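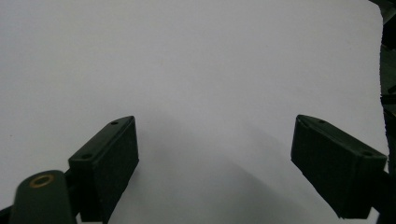 How do I store an opened bag of seasoning powder?

Squeeze the air out, fold the top over at least twice, clip it and put it somewhere dry and dark. A drawer or a cupboard well away from the kettle is ideal. If it's a big bag and you only use a teaspoon at a time, tip a few weeks' worth into a small jar and keep the bag itself shut in between.

Should I decant everything into jars?

You can, but I don't any more. I did the whole thing when we moved to Avamberg Road, matching lids and a label on every jar, and by November I had four jars of beige powder and no idea which one was the mushroom. Now I only decant what I use nearly every day: salt, sugar, white pepper, chicken powder. Everything else stays in its packet, where the instructions are, and the date, and the name of the thing!

Where do you start with a packet cupboard that's got out of hand?

Get it all out onto the worktop first. I know everybody says that, but with packets it matters more than with tins, because packets slide down behind each other and you end up owning three lots of cornflour. I wipe the worktop, dry it properly (powder plus a damp patch equals paste, ask me how I know) and then put the bags down in loose heaps. Mine go: stock and seasoning powders, flours and starches, dried bits like mushrooms and seaweed, then noodles. Noodles get their own shelf because they're greedy.

What if I can't read the packet?

This is the one I get asked most. I shop at a Chinese supermarket a lot and my reading is shaky at best, so I go by a handful of characters I've learnt from the fronts of bags. 精 is a useful one. On seasoning it usually turns up as the second half of 鸡精, chicken seasoning, or 味精, which is MSG. 味 means flavour, and 菇 is mushroom, so if you spot 菇味 you've got something mushroom flavoured. 粉 is powder. 盐 is salt.

Colour and pictures help as well. Plenty of people go through life asking for "the yellow one with the chicken on", and a cartoon chicken in a little chef's hat is quite hard to mix up with cornflour.
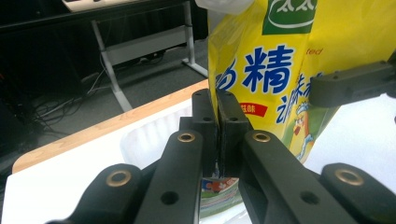
For anything I still can't work out, I use the translate thing on my phone and then write the English on a bit of masking tape across the back. Always the back – tape on the front covers up the very bit you recognise it by. Melati Saragih, my neighbour upstairs, writes hers straight on with a marker, but on shiny bags mine rubs off within the week, so tape it is.

Is chicken powder the same as a stock cube?

They do a similar job but they don't behave quite the same. A cube is made to go into a good bit of water. The powder or granules can go straight into a stir-fry, or into dumpling filling, or on to greens at the last minute, and you can stop at half a teaspoon if you like. Both are salty, so put your soy sauce in after you've tasted and not before. I learnt that with a very large pan of soup.

Is it vegetarian?

Check the ingredients every time. A chicken on the front doesn't always tell you what's in it, and a mushroom flavour doesn't mean it's meat-free either. If you're cooking for someone with an allergy, read the label in a language you're properly comfortable with, or pick a different product. I wouldn't trust my own character-spotting for that, and please don't trust it for yours.

What size of bag should I buy?

Depends how you cook. There are two of us and I find 300 g about as big as I want for anything powdery. I once bought 800 g of mushroom seasoning because it was such a good price, and the last third went into one solid lump that I had to chip at with a spoon handle. If you do buy big, split it with a friend on the day you open it.

It's gone hard. Can I still use it?

Clumping on its own is generally just moisture getting in. If it's in date, smells right and there's nothing growing or crawling in it, I break it up with a fork and use it in soup, where lumps don't matter. If it smells musty or off, or there's any sign of mould, it goes in the bin.

Clips, pegs or elastic bands?

Clips for big bags, pegs for small ones. Elastic bands perish and ping off into the back of the cupboard. I buy the long flat clips that go right across the top, and before the clip goes on I wipe the inside edge of the bag with a dry finger or a bit of kitchen roll. Powder in the fold stops it closing well. Do fold towards the back so the front still faces you.

Standing up or lying down?

Standing up, like files in a drawer, in any old box that's a bit shorter than the bags. Shoeboxes are fine. Slippery bags flop about until the box is reasonably full, so I wedge in something heavy at the end, usually the rice flour. Lying down looks neater for one afternoon and then you take something from the bottom.

How often do you go through it all?

Twice a year if I'm being good. In between I just check the front row when I'm writing a shopping list. I did get very keen once and made a spreadsheet with opening dates and everything, and Trilok Kanaujia still brings it up whenever he comes round for dinner. It lasted until I ran out of coriander seed.

Can the empty bags be recycled?

Most of mine are plastic film, and whether that's collected depends on where you live, so look at the symbol on the pack and then at what your council says. Some larger supermarkets take soft plastics. Shake the bag out well over the bin first or everything in your recycling bag will smell of soup for days.

Do you have a list of all those characters?

I'm working on a printable one, just a single page you can stick inside the cupboard door. If there's a word you keep getting stuck on, leave it in the comments and I'll add it.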